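How to Prepare for the Practical Assessment in Hair Cutting

Zomum School of Hairdressing
Student Guidance, revised December 2024

Who should read this page

This page applies to all students enrolled in the Level Two cutting course who intend to sit the practical assessment at the Gromport site. Students at other sites should follow the instructions issued by their own course office. Students repeating the assessment must complete every step again, including registration.

Step 1. Confirm that you are eligible

You may register once your logbook shows 700 hours of supervised salon practice. Hours spent at reception, in retail training or on color theory do not count toward this total. Your supervising instructor must sign each page of the logbook. Pages that carry initials only will be returned to you for a full signature.

If hours were completed at another school, submit a transfer letter on that school's letterhead to Upendo Simiyu in Student Records. Transfer letters are reviewed in the order received.

Step 2. Register for a session

Registration forms are available at the front desk and must be returned in person. Write your name exactly as it appears on your identification. Indicate whether you will bring your own model or need to be matched with one from the school's list. A request for a matched model cannot be changed once the session list has been posted.

Students who need additional time, a seated workstation or another adjustment should attach the accommodation form to their registration. Dennis Owino handles these requests and will reply in writing.

Step 3. Arrange your model

Your model must be at least 18 years old and must have enough length for the cut you have selected. For the one-length cut, hair should fall below the shoulder. For the graduated cut, it should reach the base of the neck. Models who have had a chemical service in the past two weeks will not be accepted.

Carry out a consultation before the day of the assessment. Record growth patterns, density, texture and any scalp condition on the consultation card. Your model signs the card, and you hand it to the assessor when you are called.

Step 4. Prepare your tools

Each student works with a personal set of tools. Sharing during an assessment is not permitted, and instructors may not lend equipment once the session has begun. Clean and disinfect combs, clips and sectioning brushes the evening before. Wipe scissor blades with a soft cloth, apply one drop of oil at the pivot, then open and close the blades several times and wipe away the excess.

Check the tension of each pair. Hold the scissors upright by one ring, lift the other ring until the blades form a right angle, and let go. The moving blade should close partway and stop. If it drops fully shut, tighten the screw slightly and test again. Do not adjust scissors that have been dropped; take them to the sharpening service.

Store scissors in a closed case when they are not in use. Loose scissors in an apron pocket will result in a deduction under the safety heading.

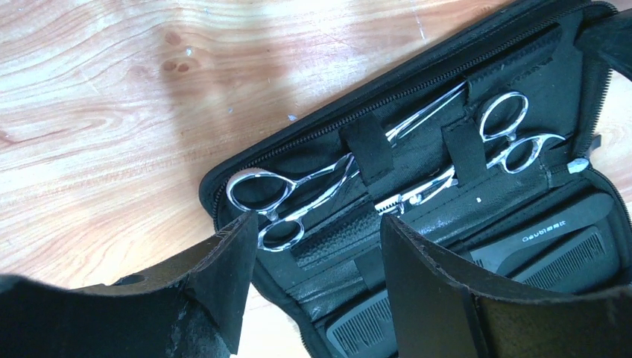
Step 5. Attend on the day

Report to Room 633 no later than 15 minutes before your session. Bring your identification, logbook, consultation card and tools. Closed shoes are required, and long hair must be tied back. Telephones are to be switched off and left in your locker.

The assessor, Robel Tekleab or Brian Athumani, will read the instructions aloud before work begins. Questions should be raised at that point. Once cutting has started, the assessor may speak to you only on matters of safety.

Step 6. Receive your result

Results are issued by letter. A student who does not pass will receive a marked copy of the assessment sheet and may register for the next available session. Appeals must be addressed to Gitau Khaemba, Head of Assessment, and must state the section of the sheet being disputed.

Related pages
Logbook rules and sample entries
Accommodation form
May assessment sessions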